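School garden plan wins backing, but the sums are still thin

Dec 21, 2018

Parents in Son were told this week that the primary school's long-promised garden and outdoor classroom will go ahead in May, paid for mostly by a 3,000 euro grant from the Sokon fund and built by the older pupils with help from their families.

It is a nice plan. It was also a nice plan when it was first put to parents two years ago, under a different name and with a different drawing, and the patch of ground behind the bicycle racks is still a patch of ground.

The project now goes by Wurora, a word the pupils made up themselves in a class vote. It would turn the strip between the gym wall and the back fence into raised beds, a seating circle and a small shelter where lessons can be held when the weather allows. Annelies Postma, who teaches the top class and has taken the project on, presented it to parents in the school hall.

"The children have done the measuring and they have done the drawings," she told the meeting. "They know where every bed goes. What we need now is people who will turn up with a spade."

There was warm applause for that. There were fewer hands when the sign-up sheet went round, and it came back to the front table with 46 names on it, several of them in children's handwriting. Postma said she was delighted with the number. She did not say how many of the names belonged to adults, and when asked from the floor she said the list would be tidied up after the holidays.

The money is the part that deserves a closer look. The Sokon grant is real and the letter confirming it was passed round. But it covers materials only, and it is paid out after the work is finished, on receipts. The school has to find the cash first. The head's office says this can come from the general budget, on the understanding that it will be paid back before the summer. Parents who remember the new climbing frame, which was also going to be paid back before the summer, may want that in writing.

Then there is the soil. The strip was used for parking for years, and nobody at the meeting could say whether the ground had been tested. Sirkovent, the firm that looks after the school's grounds, has offered to lift the old paving at no charge. That is generous, and several people said so. It has not offered to take the paving away. A skip, and the permit to stand one in the road, does not appear anywhere in the budget that was handed out. Nor does water. The nearest outside tap is at the front of the building, on the far side of two sets of doors that are locked after school hours.

Joris Vandenberghe, who has two children at the school and works as a surveyor, raised both points. He said afterwards that he was in favour of the garden and had put his name on the sheet, but he was tired of being treated as a spoilsport for reading the second page.

"I asked three questions and got one answer," he said. "The answer was that it would all come together. It might. I would like to know how, and I'd like to know who is watering the beans in August."

That last question got a laugh in the hall, though it is probably the most serious one of the evening. A school garden is at its busiest exactly when the school is shut. The plan hands the summer weeks to a rota of families, with a key to the side gate passed from house to house. No family has yet been put down for a week. Postma said people would come forward once there was something growing, and she may well be right, but a similar rota for the school chickens lasted one summer and the chickens now live on a farm outside the village.

The pupils, it should be said, were the best thing about the meeting. Four of them explained the drawing, which is to scale and properly labelled, and one had worked out how many barrow loads of soil each bed would need. She was asked if she had allowed for the soil settling. She had. It was a better answer than most of the grown-ups managed on the budget.

They have also been raising money. A bake sale at the school gate and a sponsored walk have been held so far, and the class has a target of 50 families giving something each, whether cash, tools or plants. The school would not give a running total, saying the figures were being checked, and it is a pity to have to ask twice for the result of a bake sale. 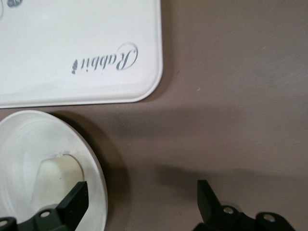 Donated goods have been slower to sort out than cash. The call went out for tools, pots and seed trays, and what families bring in for a thing like this is usually whatever was at the back of the cupboard. A white tray with "Rabbit" printed on it in curly script is pleasant enough to look at, and so is a round white lid, but neither will shift a barrow load of soil. Postma said useful odds and ends would be sold on a table at the spring fair and the takings put towards tools. No price list has been drawn up, and the fair itself does not yet have a date.

As for the work, the plan is for a single long day in May, with the paving up beforehand and the beds filled by the evening. Anyone who has ever laid a patio will have a view on that. The drawing shows six raised beds, a circle of benches and a shelter with a roof, and a roof has to stand up to a winter as well as to an opening ceremony. Vandenberghe suggested splitting the job in two, with the beds first and the shelter in the autumn, when the grant would have been paid and the real costs would be known. Several parents nodded. Postma said she would think about it, but the children who drew the plan leave the school in the summer, and she wants them to see it finished.

It is a fair point and it was made with feeling. It is also how projects end up being opened before they are done. The earlier version of the garden had a date, a drawing and a class that was about to leave, and that class is now well into secondary school.

The council has been asked whether the shelter needs permission. A reply was expected before the meeting and did not arrive. The head's office said it did not foresee a problem, as the structure would be low and out of sight of the street. The drawing gives no height for it, which was the one measurement the pupils had left blank. They said they were waiting for an adult to tell them what was allowed.

The school has promised a fuller budget in the new year, with the skip, the tap and the soil test included, and a second meeting at which the rota will be filled in. Parents who want to help before then can leave their names at the school office, and tools can be handed in there during school hours. Spades and wheelbarrows are wanted most. Anything borrowed should have a name on it — there are still two rakes in the boiler room from the last attempt, and the school would like to give them back.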